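Re: [gercombe-workshop] Extension leads on the white tables

Shamim Yousafzai wrote:
> Can we settle which lead stays on the long table? The Linness
> one has a switch at the far end and I keep reaching across
> to it. Also, are we clearing the tops at night or not?

The white strip should stay, the one with the round button near its upper edge. The multi-slot sockets take both kinds of plug we use.
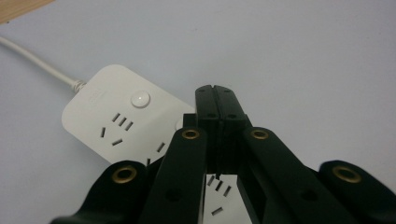
I would still run the cable off at the back corner and keep it away from the front edge. The Stuto chargers draw very little. The heater must go straight to the wall and never through a strip, whatever the label on it says.

As for the tops, I vote for clearing them. Lead off, coiled loosely, on the shelf in room 9. Wipe with a damp cloth, then a dry one. The Soliman cleaner leaves a film that picks up dust, so please use up the last bottle on the floor.

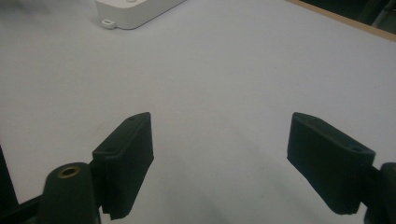 White tabletop, bare stretch.

Spacing between tables is 57 cm at present. That is tight with a chair in it, and I would move the second table towards the window before May. The inventory number for the strip is 629, if anyone is updating the list.

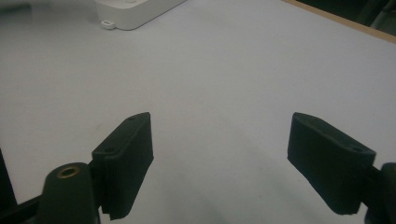 Shamim Yousafzai: Fine with the strip. Could the shelf be the lower one? I can't reach the top one without the steps. I'll move the table if someone takes the other end, any evening after 2 hours' notice.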